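4.2 What the second wave of interviews added

The survey told us that a change of marketing chief is noticed inside a company long before it is noticed outside. The interviews told us why, and they were the most exciting part of the project for us. We had expected guarded answers. We got long, generous ones, often with old slide decks attached!

We spoke with 22 people across four companies: Handudel, Fakthorpe, Villanueva and Flurano. All four had filled the top marketing job from outside the company, and in all four the post was either new or had been empty for most of a year. Our question was simple. In the first months, what does the new person change, and in what order?

The order turned out to be remarkably stable. At Handudel, Fakthorpe and Flurano the first thing to move was the reporting line for paid media, then the agency list, and only after that the message itself. Staff at Fakthorpe described a stretch in August when three agencies were still sending invoices for work on a campaign that had already been dropped. Villanueva went the other way. Its new chief rewrote the brand line in her second week and left the agencies alone until the spring, and people there were still arguing (cheerfully, for the most part) about whether that had been brave or just quick.

We coded each interview twice. Jamie Pearce and Rommel Pangilinan worked separately and then met to compare notes, and they agreed on 19 of the 22 transcripts at the first pass. The three disagreements were a gift. Each of them came down to the same word, "ownership," which junior staff used to mean who signs off on an ad and senior staff used to mean who gets blamed for one. Once we split the code in two, the pattern in Section 4.1 became much sharper, and we went back and recoded everything.

A second finding surprised us. Outside hires who came from a different industry were not slower to act. They were slower to speak in public. The chief at Flurano, who had spent her whole career in household goods, gave no press interviews at all until the new media plan was signed, and her team loved her for it. One media buyer told us that the quiet "gave us room to be wrong for a bit." The chief at Handudel came from a direct competitor and was quoted in the trade press on his first morning, before 10 a.m., about a plan his own team had not yet read. We would love to see this tested on a larger group, and four companies is far too few to lean on. Still, it fits what the survey respondents wrote in the open comment box, where the most common complaint was hearing about the new direction from a news site.

4.3 The image recall task

The last piece of evidence comes from the recall task, which we ran with 200 employees of the four companies and a matched group of 200 adults who worked elsewhere. Participants read a short news item announcing an appointment, sat through a string of unrelated filler photographs, and then wrote down everything they could remember about the person appointed. Employees remembered the former employer far better than the job title — a lovely result, and one that matches the interviews closely.

All fillers were kept on screen for the same length of time. Debriefing comments on the fillers were lively and became useful in their own right, as they gave us a rough check on attention. Figure 3 shows blue denim spread out on a bed, with its gathered waistband, and Hello Kitty faces on the polka-dot sheet. Answers to the fillers that gave only a general word were scored as partial. Participants who gave full answers on the fillers also wrote longer accounts of the news item, so we entered filler score as a control in the models reported in Section 5.

Figure 3. Blue denim garment spread out on a bed. 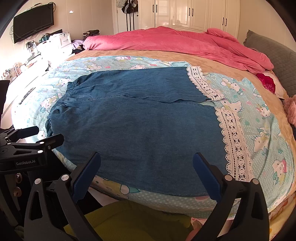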